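Nitrate will not drop below 40 in a planted 188 litre tank

Tropical Freshwater > Water Chemistry

catfishlodger
Posted 5 March 2019

Tank is 188 litres, running since last January. Stock is 12 harlequin rasboras, a group of corydoras and one bristlenose. External filter is a Paltell, the smaller of the two models, with sponge in the bottom tray and ceramic rings above it. Planting is moderate: Vallisneria along the back, Anubias on wood, some Cryptocoryne that has never done much.

Readings by liquid kit, taken before the weekly change:
Ammonia 0
Nitrite 0
Nitrate 40 to 80 (I find the two colours hard to tell apart)
pH 7.6
KH 9

I change 25% a week with tap water and a dechlorinator. After the change nitrate reads 40. By the next week it is back where it was. I have cut feeding to once a day and rinsed the sponges in tank water. Neither has altered the reading. The shop suggested a nitrate-absorbing resin from Wivier, which goes in the top tray of the filter. Is the resin worth the money, or should I be changing more water? The fish show no signs of distress but the bristlenose has been less active than it was.

Catinca Munteanu
Accepted reply

Test your tap water before you buy anything. You have not given a figure for it and the rest depends on it. The legal limit for nitrate in UK drinking water is 50 mg/l, so in an arable area it is quite possible to be filling the tank with water that already reads 40. If so, no amount of water changing will take you below that figure.

Shake the second reagent bottle hard before use and then shake the tube for as long as the leaflet says. The solids in that bottle settle, and a badly mixed test can be wrong in either direction. For readings above 40, dilute the sample: one part tank water to three parts deionised water, run the test as normal, multiply the result by four. The colours at the low end of the card are much easier to separate.

Check too which scale the kit uses. Some report nitrate as the whole ion (NO3) and some as nitrogen only (NO3-N). To get from the second to the first, multiply by 4.4. Water company reports generally give the ion, but read the column heading.
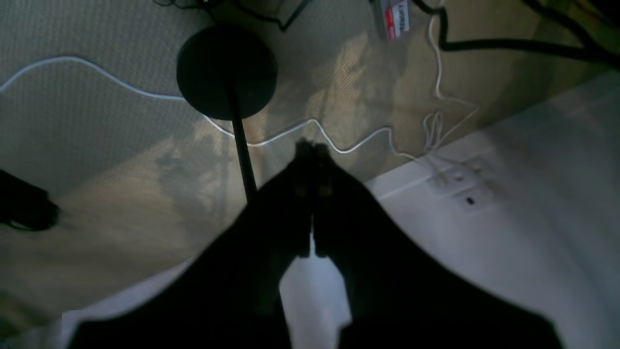

Carpet in the tank room, sun on it

If the tap is low (under 10), the nitrate is being made in the tank. In that case change 50% a week for 3 weeks, match the temperature, and siphon under the wood and between the Vallisneria where mulm collects. With a KH of 9 you have enough buffering that I would not expect the pH to move much.

If the tap is high, cut it with RO water. Half and half will halve the nitrate, and it will bring your KH down to between 4 and 5, which suits harlequins perfectly well. Make the switch over several changes - a sudden drop in hardness is harder on the fish than the nitrate is.

Resin does work, but it has a fixed capacity and then stops. Most of these resins are recharged in salt solution and must be rinsed thoroughly afterwards. Some types also take up sulphate in preference to nitrate, which shortens their useful life in hard water. I ran one for a winter in an Ionescu canister and went back to RO. For a tank of your size I would treat it as a stopgap.

Fast growers will help more than the Anubias. Floating plants are the best of the lot as they have access to air for their carbon. Thin them out and bin what you remove, otherwise it rots and the nitrogen goes back in.

sumpandweir
Agree with testing the tap. Mine is 35 straight out of the cold.

Would also look at the ceramic rings. People call external filters nitrate factories but the filter only processes what goes in, so leaving the rings out won't lower anything. Leaving muck sitting in the bottom tray is another matter. Clean the sponge monthly. I have a Cleseck and the bottom tray is always filthy by then.

Bristlenose going quiet could just be age or the light being too bright. Has it got a cave?

catfishlodger
Tap reads 30 after shaking the bottle properly. Tank by the dilution method comes out at 60. No cave, only the wood. I will price up RO and get some frogbit in the meantime.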